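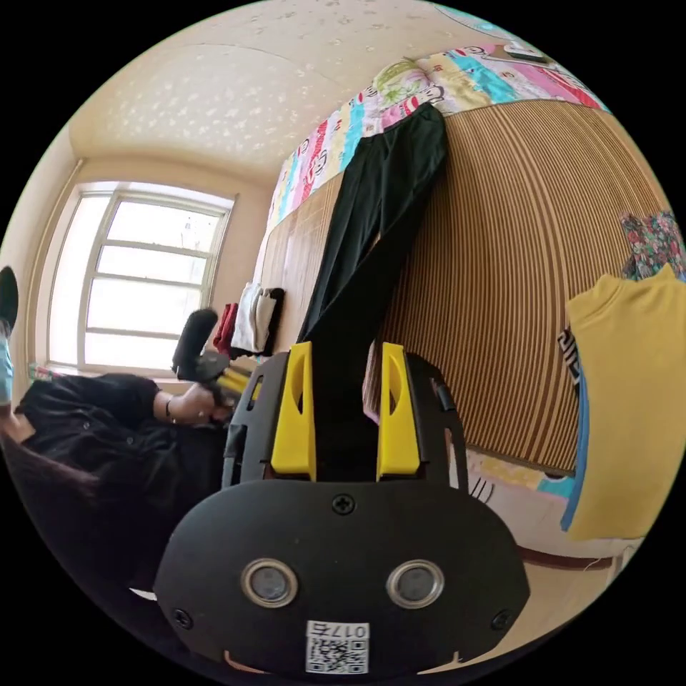
Dark clothes on the hang, on a bright day.

Small bedroom FAQ: clothes, beds and where to fold

These are the things people ask us most at the Festhorpe tidying evenings, every Wednesday at seven. We don't sell storage and we're a bit suspicious of those who do.

Do I need to hang everything?
No. The hanging-is-always-better idea seems to come mostly from shops with hangers to shift. Shirts, coats and anything that creases badly can go on a hanger. Jumpers stretch at the shoulders, and T-shirts don't care either way.

Will daylight fade my black clothes?
Over time, strong sun can. How much depends on the dye and the window, and we'd be wary of anyone giving you a number of weeks. If your rail has to stand near the window, turn things round now and then, or draw the curtain on the brightest days. Washing hot probably does more harm, and people worry about it far less.

Is the Ekley rail worth it?
We're not convinced. It stands 159 cm high, so a long coat or dress may drag on the floor, and it wobbles once it's full. It costs £89. A plain second-hand rail did the same job for £20. If you already own the Ekley, keep the heavy things in the middle.

Can I use the bed as a folding table?
Yes, and in a small room you may not have another choice. Clear the pillows to one end first. Long thin things are easiest to fold if you lay them out at full length, smooth them, then bring one end up to the other. A firm surface helps — on a soft duvet everything sinks and the folds come out crooked.

Does a woven bed mat make folding easier?
A little. It lies flatter than a quilt and you can see small dark items on it. That last bit matters more than you'd think if you own a lot of black socks. We wouldn't buy one just for folding, though.
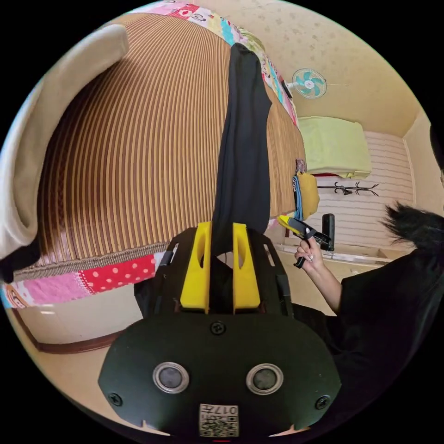 One reader wrote to say we were being mean about mats: hers stays on the bed all summer, she does the whole wash on it every week, and the only real nuisance is thin knitwear catching on the weave. Fair enough. Check yours with the back of your hand before you drag anything delicate across it.

Are mats really cooler to sleep on?
Some people swear by them. Achari, who make a popular one, say so on the packet, but then they would. Try a borrowed one for a few nights in June before you spend anything.

What do I do with the quilt in the meantime?
Push it to the foot or the side of the bed while you sort. If it's patchwork, don't fold it along the same seams every time, as old stitching gives way there first. Fringes tangle if you bundle them.

Do the Plikholm drawer dividers work?
For about as long as you keep using them. A set is £28 and the pieces slide about in wide drawers. Cut-down shoeboxes are uglier and stay put — try those for a month first.

Should socks be folded, rolled or balled?
Balling wears out the elastic, so we're told, and we've never seen it proved. Roll them if you like the look. Pairing them before they go in the drawer is the part that saves time in the morning.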